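March, 9:40 am

Washed goods, pale green lot from Pirkstead. Carrying on from Madhu's notes on the shelf copy.

Batch came out of the dryer at 8:15 and sat in the cart until I had the table clear. Madhu left it on the low setting again, fine for this lot. The bag weight before washing was 591 g per item on the first one I pulled, and I didn't bother with the rest. Kiyoshi wants dry weights too, so the scale needs to come back from the other bench.

Folding order we agreed on: spread flat, smooth from the middle out, long sides in, then halves. I tried Josphat's version first (halves, then sides) and the stack leaned. Went back to ours. Shelf depth is 44 cm and the folded piece has to sit inside that with the fold facing out.

Wrinkles. The pale green shows them less than the dark lot did, but the edges still curl after the Gruvusska detergent. Paraskevi thinks it's the rinse. I think they sit too long in the cart. Will run 2 loads tomorrow, one straight to the table and one left for an hour, and look at the edges side by side. Same dryer for both.

Lint: cleaned the screen before and after. Table wiped down with a damp cloth and left to dry before anything went on it. There was fuzz from the gray blankets all along the back edge.

Labels. The Skultetti tags don't stick to anything with a nap. They hold on the bag for a day and then drop off. Order number 475 is the old tag stock, please use that up on the cartons only. For the textiles, write on the shelf strip in pencil.

11:20. Stopped for the delivery. Stack is on the second shelf, left side, unlabeled for now. Don't put the Demissie samples on top of it.

To do:
Scale back to this bench
Ask Tatiana which rinse setting she used on the dark lot
Shelf strips, new ones
Cart wheel still sticks

1:05 pm. Back at the table, next piece spread out, not smoothed yet.
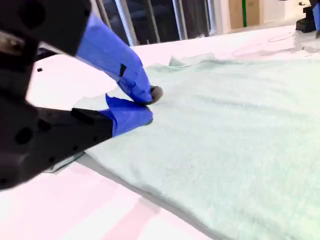 Pale green lot, flat on the table before folding. Shallow wrinkles across the surface.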